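How to run a celebrity baby news page without getting it wrong

Updated 26th October. Quick version, because I keep getting the same emails.

I've been running the Drirkport gossip page for a while now. Small site, small town name, mostly entertainment news rewrites plus a few things of our own. Baby stories are the ones people click. Also the ones that get you in trouble. So this is how I do them, start to finish. Copy it, change it, whatever.

What you need before you start

A browser with two windows. A plain text file. A spreadsheet for dates and sources. Your site login. That's it. No fancy tools. I tried Zimden for tracking posts and dropped it after a month, too many alerts.

Step 1. Find out who said it first

Every baby story gets copied. You see it on 11 sites in an hour and it looks like 11 sources. It's one. Open the oldest post you can find and follow the link. Then follow that link. Keep going till you hit somebody who talked to a person, or a post from the star's own account.

Write it down in the text file like this:

Who said it
Where
When (their time, not yours)
Exact words, copied, in quotes

If the trail ends at "fans think" then you have a fan theory. You can still run it. Call it that.

Step 2. Sort it into a pile

I use four piles.

Confirmed. The star said it, or their rep said it on the record.
Reported. A real outlet with its own named or unnamed source.
Rumor. Posts, blind items, somebody's cousin.
Skip. Anything built on how a woman's stomach looks in a picture. We don't run those. Ever. Malte Gerlach used to write for us and argued for them every single week, traffic traffic traffic. Still no.

The pile decides the headline. Confirmed gets "is expecting". Reported gets "is reportedly expecting". Rumor gets the source right in the headline or it waits.

Step 3. Check the boring facts

This is where I mess up most. Names of older kids, and the order. Ages. Whether they're married, engaged, split, back together. Who the other parent is!! Had a post up for three hours in January with the wrong ex in it. Not fun.

Check each one in two places. Wiki pages are OK as a start, not as the second place. Ages go out of date, so do the math from the birthday instead of copying "two-year-old" out of an old article.

Spelling too. Celebrity kid names are never spelled how you think.

Step 4. Write it, short

300 words is plenty. People want the news and one bit of background. My order:

First line: who, what, how many kids now.
Second: how we know.
Third: quote if there is one.
Then the other kids, the partner, what the star said about wanting more kids in the past.
Last: what's next. Album, movie, tour, whatever might move.

Don't pad the top. "Fans are going wild" is not a first line. Put the news in it.

For surrogacy and adoption, keep the words simple. "Welcomed via surrogate", fine. Don't say "real mom" or "gave away" or any of that. And don't go digging for the surrogate's name, she isn't famous and didn't ask to be. Same for due dates if only one place has it, I say "early next year" or leave it off.

Step 5. The headline

Under 70 characters or it gets chopped in search. Full names. One verb. If there's a question mark on the end, ask yourself if the answer is no. Usually is.

Bad: You Won't Beleive Who's Having Baby Number Three
Fine: Singer Confirms Third Baby in Instagram Post

The bad one did 1463 clicks the day we used something like it, and a pile of angry comments, and most of those folks never came back. I checked.

Step 6. Photos

Use your licensed library. No paparazzi shots of kids. If the star posted the announcement picture, embed the post, don't save and re-upload it. An embed goes away if they delete it, and that's how it should be.

Caption with the event and the year. An old red carpet picture with no date on it makes readers think it's from last night.

Step 7. Before you hit publish

Read it out loud once. Then:

Is the pile right?
Is the source linked, the first one, not the copycat?
Any words like "confirmed" that you can't back up?
Names spelled the same all the way down?
Date in the URL? Take it out, you'll want to update this page later.

Cillian Hayes reads mine when he's awake. If you have a second person, use them, even for 5 minutes. If you don't, get up from the desk, come back, read it again.

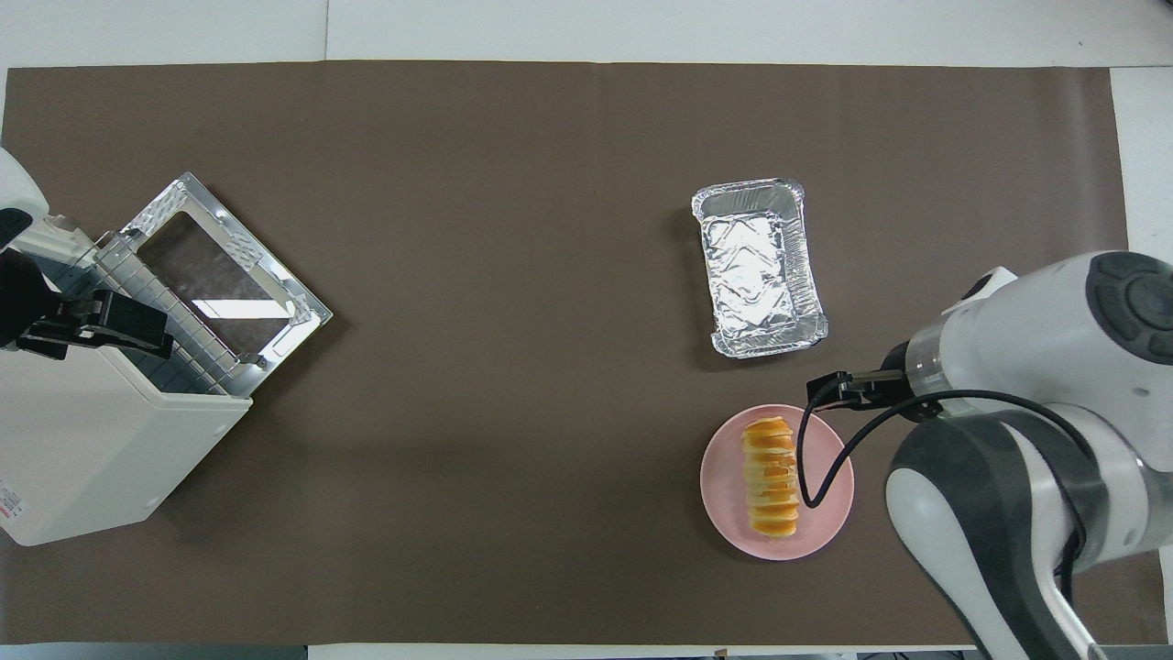 Step 8. Updates

Baby stories run for months. Announcement, shower, birth, name, first picture. Don't make a new post for every crumb. I keep one main page per baby and add to the top with the new date. New post only for the birth and the name. Everything else goes in the main page.

Put the old info lower, don't delete it. If you got something wrong, say so in one line. "An earlier version of this post gave the wrong birth month." Done. Move on.

Step 9. When they ask you to take it down

It'll happen. A rep emails, sometimes pretty rude. Answer the same day. Check they are who they say they are, call the agency number off the agency's own website. If it's a kid's school, a hospital, a home address, take it down first and talk after. If it's just that they don't like the story, you can be polite and leave it up.

And sad news. If a pregnancy ends, pull the cheerful posts out of the related links box right away. Turn off ads on the page if you can. Comments off.

Couple of questions I get

How fast do I need to be? Not that fast. You won't beat the big guys. Being 100 minutes late and right still gets read, search picks it up either way.

Should I cover reality stars? Sure, same rules. The cast of Kröger House gets us more traffic than most movie people, and they announce everything themselves so its easy to check.

Can I use your spreadsheet? Yes, link's on the Tusley page, make a copy first please, someone typed over mine.

Twins post is coming next, different headache.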